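Encoder width doesn't match actual jaw gap on soft objects — hand-held gripper to bench arm

Last updated: December

pinchloop

I'm building a small tidying arm in a spare room. It picks litter off a low table and drops it in a bin. The project is called Grudley, in case anyone has read my earlier threads. Demonstrations are recorded with hand-held grippers, and the arm replays jaw width from the log along with the wrist path. The arm jaw is my own copy of the same linkage layout, driven by a Hinojosa servo through a Briltum controller board.

Jaw position comes from a Meltham rotary encoder on one of the pivots. It reads 1099 counts with the pads touching and 1623 fully open. I convert to a gap in millimeters with a straight line between those two points.

Rigid objects replay acceptably. A wood block or a full drink can gets picked up nearly every time. Crumpled paper and snack wrappers do not. The arm closes to the logged width, the servo reports that it has reached position, and the object stays on the table or falls out during the lift. The logged width looks plausible when I check it against the video.

Things already ruled out: encoder slip on the shaft (I pinned it), dropped samples in the log, and a loose horn on the servo. Pad material is the same on the arm as on the hand-held units.

Is this a calibration problem or am I replaying the wrong quantity? The case I care about most is paper, held in both pads clear of the cloth with a wrapper still lying underneath. 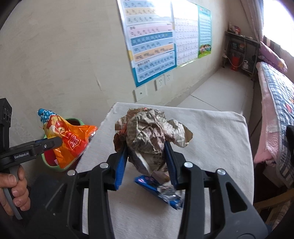

tarnfield: You are replaying the wrong quantity. Width tells you where the pads ended up after a hand had squeezed the object. It contains no information about how hard. A can stops the jaws at the same width whether you squeeze lightly or not, so the servo builds up force against it for free from any small position error. Paper gives way. If the arm arrives at the logged width and the ball is folded slightly differently, or sits a little off center, contact force can be close to zero and the controller will still say it is done.

Two changes. First, offset the closing command so that it aims past the logged width, toward closed, and let a current limit on the servo decide where it stops. Second, treat "reached position" as a failed grasp whenever the command was offset, and treat "stalled before position" as a good one. The Briltum board exposes a stall flag, but it is off by default. Check the configuration file.

Do not raise the current limit to cover for a bad offset. You will flatten packets and learn nothing about the paper.

mudgeon_b

I would check your linear conversion before touching the servo. On a linkage jaw the gap isn't proportional to pivot angle. Two end points fit perfectly and everything between them is off by some amount, with the worst of it usually near the middle of travel. Paper balls are right in that range.

Print a stepped gauge, or use drill shanks, and take readings at several known gaps. Fit a curve or use a lookup table. If the arm linkage differs at all from the hand-held one, it needs its own table.

Also clean the pads.

pinchloop

Both of these applied. The straight-line conversion was reading too wide in the middle of travel, and on top of that I had no force margin. Procedure I ended up with, for anyone on the same parts:

1. Build a separate lookup table for each gripper. Zero each one with the pads just touching. Do not squeeze, as the pads compress and shift the zero.

2. Load test the arm jaw with a 1000 g weight in a cloth bag and raise the current limit until it holds. Then back it off until the bag slips, and use the value halfway between.

3. Add the offset on closing only. On opening, replay the width as logged. An offset there drives the jaw into its hard stop.

4. Check the wide end of the table on something large. I use the bin, with one pad at each side of the rim. A gauge block is too narrow to show errors out here.
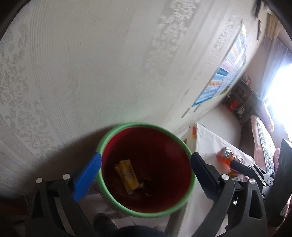
5. Turn on the stall flag and log it with a timestamp. Allow 3 attempts on a failed grasp, then skip the object and move on.

Wrappers are still less reliable than paper. The foil ones slide along the pad before they bunch, and the stall arrives late. I may try a slower closing speed for the last part of the travel. Leaving this open in case tarnfield has a number for that — the Briltum manual gives closing speed in ticks without saying what a tick is.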